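Grikau widens packet-handling data collection

27/11/2018
By Young-sook Kwak

14 shares | 3 comments

Grikau has extended its program for recording hand movements with packaged food, and now has 3,896 usable examples in the set it calls Peroneo. The company plans to use the set to train a controller for sorting and packing soft retail packets, a job its current systems handle poorly.

The examples are not recorded on a robot. An operator holds a gripper in each hand and does the task directly at a small table, while the position of both grippers and the opening of the jaws are logged against video. A learning system is then trained to produce the same gripper motions from the video alone.

In-ho Choo, who runs the collection work, said the approach was picked for speed. Under the earlier method an operator steered two robot arms from a control desk, and one packet transfer took 38 seconds on average. With the hand-held units, most transfers are finished in eight.

"The arms were accurate but the operators were slow on them," Choo said. "They stopped before each grasp to check where the jaws were. That pause went into the data, and the trained system paused as well."

Soft packets are a known weak point. A rigid carton keeps its shape when it is gripped at the edge, so a planner can work out where the far corner will be. A packet of sauce or soup base sags, swings and changes thickness as the contents move. Grikau's previous controller, which used fitted box models, was set up for cartons and was dropped from the packet line in May.

The new set is divided into three tasks. In the first, a single packet is lifted from the table and placed in a tray. In the second, both hands are used, with one gripper moving a packet while the other is brought to the next. In the third, packets start out overlapping and have to be separated before they are placed. The third task makes up the smallest share of the set and has the highest rejection rate.

Operators are told to vary the grasp point. Early sessions leaned heavily on grasps at the middle of the top seal, and a controller trained on them would not try a corner even when the middle was covered by another packet. Corner grasps are now scheduled as a fixed part of each session. 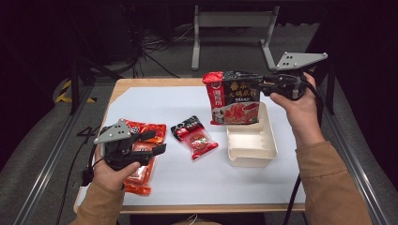
Packet type is varied too. Hot pot bases were added to the list this spring along with other seasoning packs, partly for their range of sizes and partly for their glossy film, which reflects overhead lights and can hide the printed edges from the vision software. Choo said the reflections were left in on purpose. Sessions are run over plain paper for now, and patterned surfaces are to be added once the basic placements are reliable.

Each recording is checked before it enters the set. A reviewer looks for dropped packets, gaps in the gripper tracking and cases where the operator's fingers have touched the goods. Drops are kept in a separate file if the operator recovered the packet with the gripper, as the company wants examples of recovery for later work. Recordings with tracking gaps are deleted.

Tracking remains the main source of lost data. The plates fixed to the grippers have to stay in view for the position to be worked out, and an operator who rolls the wrist too far will hide one. Cable drag is the other complaint – operators reported that the leads pulled on the grippers during long reaches, and the cable runs have been lengthened since.

The work is paid for in part by Meltden, a packing contractor that wants to trial the controller on its mixed-goods line. Kermani, which supplies the line's conveyors, will provide timing signals for the trial but has no role in the data collection. No start date has been set. Meltden has asked for results on overlapping packets before it commits floor space.

Choo said a first controller had been trained on the single-packet task and was being tested on a pair of bench arms. He declined to give a success rate, saying the test list was still being changed. Two-handed training will follow when the second task has as many accepted recordings as the first.

Grikau does not plan to release the Peroneo recordings, although it may publish the session schedule and the rejection rules.

3 comments

We use cookies to remember your settings and measure site traffic. By continuing to use this site you agree to our cookie policy. Accept | Manage settings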